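From: Lorna Cairns
To: cell-practice list
Date: 07/09/2019
Subject: Re: draft 3, section 4 (clear table rule)

Kolbrún Egilsson wrote:
> I still don't see why 4.2 has to say "nothing on the work surface
> except the task object." We have 2,134 logged runs at Duvstead
> and the background stuff was never the cause of a stop. Can we
> soften it to "nothing within reach of either arm"? Also, who
> decides what counts as the work surface when two tables are
> pushed together?

Kolbrún, I'm coming around to your wording, which will please Rory, who has been ignoring 4.2 since February on what I assumed was principle.

My trouble is with "within reach." Reach according to whom? The data sheet gives you one number, and then somebody bolts a bracket on the wrist and a longer finger on the end and the number is a fond memory. If we go your way, I want the reach measured with the tool fitted, plus 50 mm, and taped on the table. Tape is cheap and doesn't need a login.

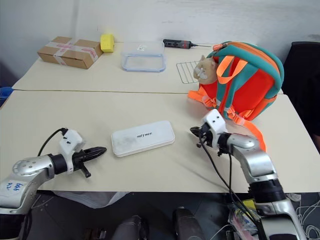

On the two tables question, I'd treat the seam as nothing special. Arms can't see it and neither can a backpack strap. Straps are what I'd really like a line about, along with cables. A bag is one object to us and a bag plus a yard of webbing to a gripper. Proposed text:

4.2 Before power is applied to the arms, anything not part of the task is moved outside the marked reach, including straps, cords and loose packaging.

4.3 Cables belonging to the arms are tied back so that no loop lies on the surface where the tool travels.

4.3 will be unpopular. Thắng tells me the cable routing at Imrie was "temporary" when he started there, and he has since been promoted.

I'd drop 4.5 (handwritten labels) completely. It runs to 111 words and all of them say "write neatly."

Finlay, can you hold draft 4 until the Flevard people have answered? They asked for a week and have had three – I'll nudge them.

Lorna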